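September, 9:40 pm
By Araceli Tlapale

To the Kornlow list,

Thanks to those who wrote back about the Quaye casting. I'm answering on the list so I don't have to send the same thing four times.

Chandrasekhar Menon wrote:
> I saw that Mared James is out of the second season and that the part
> of the sister went to Rajeshwari Panicker. Is this a recast or a new
> character? Also, is she keeping the Plirnik play? I have tickets for
> the end of the run and would like to know before I book the train.

It is a recast. The character is still Ines, and the first script of the new season picks up the morning after the wedding. Mared left because her film overran and the dates could not be moved. She said so herself in the Voreck newsletter, and I have seen no sign of a quarrel, whatever the comment sections say.

Rajeshwari is keeping the play. The run is 62 performances and she is down for 57 of them. Her understudy has the other five, all matinees, all in the first half. Your tickets should be fine, Chandrasekhar, but check with the box office if you have a matinee. 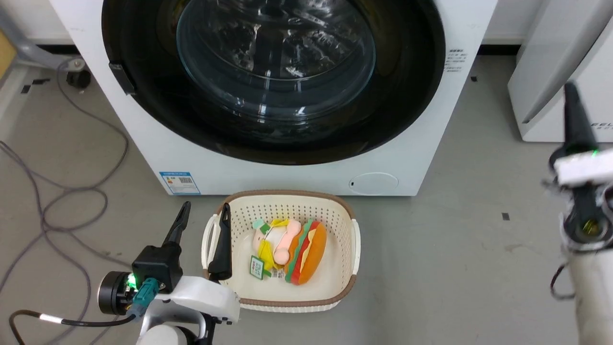

White front-loader with the basket in front of it.

For those who don't know her work, she came up through radio drama and did 30 episodes of a hospital serial before anyone put her on a poster. She is 5 years older than Mared, and the writers have left the age of the character alone. I think she will be drier in the part. Mared played Ines as someone who was always about to apologize. I liked that, but it was wearing thin by the last two episodes.

Subbarao Mudaliar asked about the interview where she talked about living out of a suitcase during rehearsals. It is the long one on the Voreck site, in the back half, after the part about her father's shop. She says she still does her own laundry on her day off and learns lines while she waits for it. The site put up a shortened version first, which left that out, so make sure you have the one that runs 71 minutes.

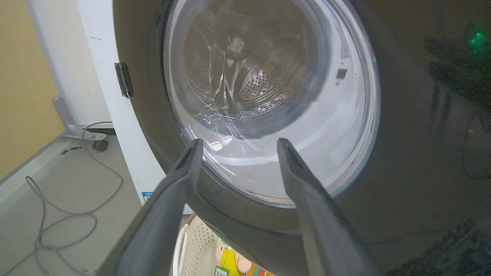
The drum through the door glass.

Two corrections to my last message. I said Quaye was shooting in the old studio again. The interiors are, but the harbor scenes have moved up the coast. I also gave the wrong name for the composer, and I have fixed it in the archive copy.

I don't have an air date. When Voreck announces one I will post it with the episode titles. Please don't send me the leaked pages, I would like to watch it fresh.

If anyone is going to the Plirnik play before Chandrasekhar, could you pick up a spare program for me? I will pay you back for it and the postage.

Araceli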